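Lurton shelf

A Lurton shelf is a low, open shelf for household footwear, made of a single flat board raised on thin legs. It is named after the village of Lurton, where the type was first sold. Shoes can be stood on top of the board or pushed underneath it, and the same piece is often used as a small plant stand. The name is sometimes given to any one-tier shoe shelf, although shops usually keep it for those with a wooden board and metal legs.

Placement

Most Lurton shelves stand in a hallway or just inside a back door, against a wall. They are also found in shared buildings, where outdoor shoes are changed for slippers or slides before entering a work area. Pale hard floors are common in such buildings and show up mud and grit. Partitions and doorways limit the wall space, so a short shelf is often preferred to a tall rack. Some users put the shelf on a table or bench to bring it within easier reach.
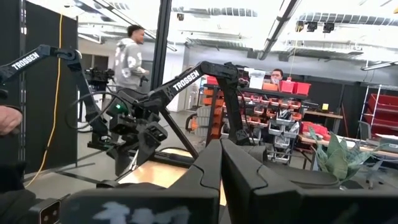
Footwear stored

The shelf is best suited to flat, open shoes. Slides, which have one wide strap across the foot and nothing behind the heel, are the most usual. They have no laces or buckles and can be put away with one hand. Many slides have a moulded strap with raised ridges and a thick ribbed sole, and the ridges give some grip when the shoe is picked up by the strap.

Plain black slides in the same style are hard to tell apart when several pairs are mixed. The left and right shoes are matched by the curve of the sole. A slide dropped on its side will usually stay there, as the edge of a thick sole is wide enough to rest on.

Boots are too tall to go beneath the board and are normally kept elsewhere. Heeled shoes fit on top but tend to slip off the front of the narrower models.

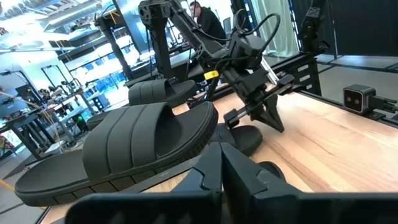 Construction

The board is a plain rectangle, often of a pale wood. The legs are set at each end, which leaves the middle clear. A catalogue issued by the maker Holska lists a standard board of 54 cm, with a rated load of 2 kg for the wire-legged version. The larger Valdebenito pattern has thicker legs and a board of 221 cm, and is meant for schools and changing rooms.

The finish is usually clear. Oiled boards need treating again from time to time, and Holska advises doing this each May.

Use with seating

Owners often place the shelf near a seat, so that shoes can be changed sitting down. A long padded cushion laid directly on the floor is one choice. Others use a bench or a low stool. Seating on wooden floors is generally set back a little from the shelf to leave room for the feet.
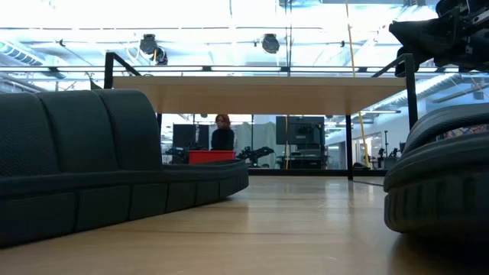

Quilted dark grey cushion on a light wooden floor.

Arrangement

Shoes are placed in pairs with the toes facing the same way. Two methods are in general use. In the first, all pairs are set on the board and the space below is left free for sweeping. In the second, the shoes worn most often go underneath and the top is kept for other things, such as keys or a potted plant. Snake plants are popular near shoe shelves, as they grow upright and need little water. 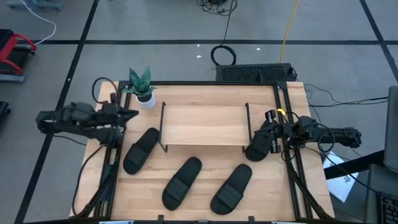
The second method holds more, but the back row is easily forgotten. Where space is very short, slides may be stood on edge with the soles together. This takes up less of the board, though the end shoe needs something to lean against.

Care

Boards are wiped with a damp cloth and left to dry before shoes are put back. Legs that have bent can often be straightened by hand. A rocking shelf is usually cured with a felt pad under one leg.

See also

Boot tray
Shoe rack
Slide (footwear)
Vevthorpe bench

This page was last edited on Apr 20, 2022.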